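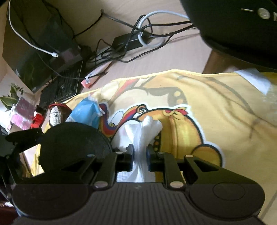

旧牛仔裤去哪儿了?

小朋友,你家里有没有一条穿不下的牛仔裤?也许膝盖磨出了一个洞,也许去年还刚刚好,今年一穿就成了七分裤。妈妈把它叠好放进柜子最里面,一放就是好久好久。今天我们就来聊聊,这样一条裤子如果交给回收工厂,会走上一条什么样的路。路有点长,你可以先去倒杯水,再坐下来慢慢看。

我们要去的工厂叫普罗恩登(Prornden),就在河边,门口有一棵很大的榕树。在那里带路的是阿妮莎·希达亚特阿姨,她在工厂里上班已经有23年了,刚来的时候,厂里只有一台打包机,下雨天屋顶还会漏水呢。现在厂里有40位工人,其中好些人以前很难找到工作,有的很早就离开了学校,有的生过一场大病,在家休息了好几年。工厂愿意一样一样地教他们,从认布料开始,一直教到会开机器。

第一站:分拣台

旧衣服装在大口袋里送过来,倒在一条长长的传送带上。站在传送带两边的叔叔阿姨,要飞快地把衣服分开:还能穿的放一边,不能穿的放另一边。还能穿的衣服会洗干净,送到一家叫莫米亚(Momia)的小店里便宜地卖掉。不能穿的呢,就要按布料再分一次,棉的和棉的在一起,羊毛的和羊毛的在一起。

你可能会问,怎么知道一件衣服是什么做的呀?最简单的办法是看领子后面或者侧面的小标签。可是很多旧衣服的标签早就剪掉了,或者洗得一个字也看不清。这时候就要靠手摸。阿迪·佩鲁佩西叔叔是分拣台上的老师傅,他闭着眼睛摸一摸,就能说出这是棉布还是化纤。他说刚学的时候也老是弄错,有一回把一整筐腈纶毛衣当成了羊毛,被机器那边的同事念叨了一个星期。

第二站:拆纽扣

牛仔裤上有铜纽扣、铆钉,还有一条结结实实的拉链。这些硬东西要是跑进机器里,会把里面的钢齿弄坏。所以工人要先把它们剪下来。剪下来的金属也不扔,攒满一大桶,就卖给收金属的人,熔化以后又能做成别的东西。

第三站:撕一撕,梳一梳

接下来布料要切成手掌那么大的小块,再送进开松机。这个名字听起来有点难,其实它做的事情很像你用手把一团棉花慢慢扯松。机器里有许多滚筒,滚筒上长满了细细的钢齿,一层一层地把布撕开,布变成线,线又变成毛茸茸的纤维。牛仔裤进去的时候是硬硬的一块蓝布,出来的时候,就成了一大堆蓝灰色的“云”。

机器旁边声音很大,飞着的细毛也多,工人们都要戴上口罩和耳罩,说话靠打手势。竖起大拇指是“可以了”,手掌往下压是“慢一点”。

第四站:变成新东西

这些“云”能做什么呢?长一点的纤维可以和新棉花混在一起,重新纺成纱线,织成布袋和抹布。短一点的纤维没办法纺线,就压成厚厚的毡子,垫在地毯下面,或者塞进墙里,冬天挡冷风,夏天挡热气。河对岸的帕蒂纳萨拉尼(Pattinasarany)社区图书馆,墙里面就装着这样的毡子。下次去那里看书,你可以想一想,你背后的墙里说不定藏着200条旧牛仔裤!

还有一家叫凯夫斯卡(Kevska)的小作坊,专门来买颜色好看的碎布,缝成坐垫和铅笔袋。那里的铅笔袋没有两个是一样的,有的上面还留着原来的裤子口袋,刚好能放一块橡皮。

在家里可以做什么

把衣服交去回收之前,请先和爸爸妈妈一起做几件事。摸一摸口袋,看看里面有没有硬币、糖纸或者你找了好久的小玩具。衣服要洗干净,完全晾干,潮湿的衣服装在袋子里很容易发霉,一件发霉,旁边的也会跟着遭殃。鞋子要一双一双系在一起,免得到了工厂变成“单身鞋”。

要是裤子只是破了一个小洞,也可以先补一补再穿。阿妮莎阿姨自己有一条工作裤,前前后后补过5次,膝盖上是一块格子布,后面口袋上是一朵她女儿缝的小花,花瓣有大有小,她可喜欢了。

小词典

纤维:很细很细的丝,布就是由它们组成的。
开松:把紧紧的布或者棉团弄松散。
毡子:把纤维压在一起做成的厚垫子,不用织。
化纤:用石油等原料在工厂里做出来的纤维,比如涤纶和腈纶。

每年11月,普罗恩登会开放给小学生参观,上午9点开始。想来的班级请老师提前报名,记得穿不露脚趾的鞋子。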